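Bags, Cloths and a Marble Floor: A Laundry Corner Gallery

Posted 13/02/2019 by Javiera Orellana

Hello again, and welcome to everybody who found this page through the winter cleaning posts! Those of you who have been reading since December know that I promised a gallery of the corner where the bags and cloths get sorted, and then kept not putting it up. Part of that was the move from the old site (I lost nearly 300 comments along the way, and I'm still sad about the stain removal thread, which was the best thing on here), and part of it was that I kept wanting the place to be tidier first. I have given up on that. It's a corner for doing chores and it may as well look like one.

A bit of background for the new people. I use cloth bags for pretty much everything, from groceries to library books to the shoes I take to my sister's, and over the years they have piled up the way bags do. They get crumbs in them, and onion skins, and once an entire leaking bottle of dish soap. So every couple of weeks they all come out, get shaken and looked over, and the ones that need it go in the wash. The cleaning cloths get done on the same day, though never in the same load.

The rack

Our rack is black metal with plain straight bars, and I like to use the low ones as much as the high ones. Long things go wherever they fit. There's a white cloth hanging down toward the floor, a bright orange bag next to it with its printing gone faint, and a black bag sagging down in front of them both. I clip the small things along the lower edge so they don't wander off. The orange bag came from the Munteanu bakery, and it has been mended at the bottom more times than I would like to admit. The chair with the light blue back usually gets pulled up too, for when my knees have had enough of bending. 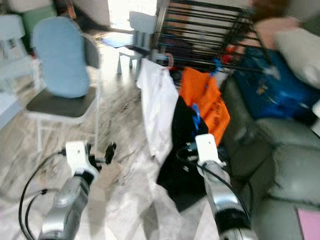 The bucket

I have had plastic buckets and I have had metal ones, and I will take metal every time, dents and all. Ours holds 12 liters when it's full, and I never fill it, having carried it across the room once and regretted it for the rest of the day. Most of the time it works as a catch-all for the cloths: dusting, floors, windows, whatever is due for the next wash. They get stuffed in any old how and I sort them later by color, with the yellows kept well away from the whites. I learned that one with a set of napkins.

Yellow is my favorite for a cleaning cloth, by the way. It shows every mark, which my mother thought was a terrible quality in a cloth, but I would much sooner see where the dirt has gone. Marks that stay put after two washes don't bother me a bit. Once a cloth has been stained it becomes a floor cloth, and after that it goes out to the shed for muddy boots and bicycle chains.
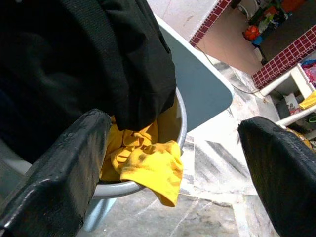

The gray metal bucket with a yellow cloth stuffed in, spots and all, and black fabric bunched up over the rim.

A few things people have asked me

Several of you wrote in about the floor. It's marble, with gray and brown veining, and the shine is lovely until somebody drips on it. I go over it with a barely damp mop and plain warm water. No vinegar, please, whatever the back of the magazine says! Vinegar dulls marble and there's no wiping that away afterward.

To the reader who wanted to know about washing black bags: inside out, cold water, short cycle, and empty the pockets first. I once washed a grocery receipt and was picking white fluff out of the seams for days. Handles take the longest to dry, especially where they're sewn double, so give them a good squeeze in a towel and check them again before you fold anything away.

And yes, 100 percent cotton bags do shrink. Mine came up noticeably shorter after the first hot wash and have stayed that way. If you have one you're fond of, keep it cool and pull it into shape while it's damp.

Next time I'd like to do the shelf where everything ends up once it's folded, if I can get the door to close on it first. If you have a corner like this at home, leave me a note in the comments and tell me how you hang your bags, by the handles or by the bottom seam. I go back and forth on it myself.

Javiera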